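Plurkosthorpe updates bathroom fixture rules for new homes

Friday, December 19, 2025

The Plurkosthorpe building department has published revised requirements for bathtubs and tub faucets in newly built homes, replacing a set of rules that had been amended piecemeal for 12 years. The revision takes effect in August and applies to permits filed after that date. Work already under permit is not affected.

The main change concerns freestanding tubs. Until now the code treated them the same as built-in tubs, which are fixed to the wall framing on at least one side. Under the new text, a freestanding tub must have a drain connection that can be reached without lifting the tub, either through an access panel or from the floor below. Faucets mounted on the tub rim must have separate shutoff valves and a backflow preventer. 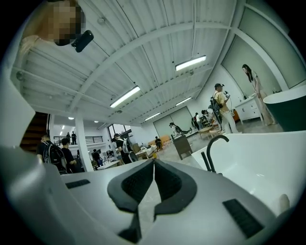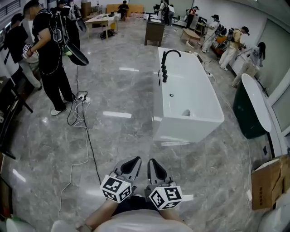

Floor loading is handled in a separate section. Builders must now submit the filled weight of any tub placed away from a bearing wall, along with the joist size and spacing under it. Slab floors are exempt – the department found no cases of slab damage in the permits it reviewed.

That review covered 2314 permits, of which 1647 included at least one bathtub. Inspectors recorded leaks at the drain connection as the most common defect, followed by missing shutoffs. The department did not publish a breakdown by tub type.

Two suppliers filed written comments. Honon asked that the access rule be waived for tubs sold with a preassembled drain kit, and the request was declined. Suslow asked for a longer transition for stock already in its warehouses. The department agreed in part, and tubs delivered to a job site before the effective date may be installed under the old rules for five months.

Permit fees do not change. The revised text and a two-page checklist for plumbers are available at the permit counter and on the department's website. A section on shower drains was removed from the draft and will be taken up separately.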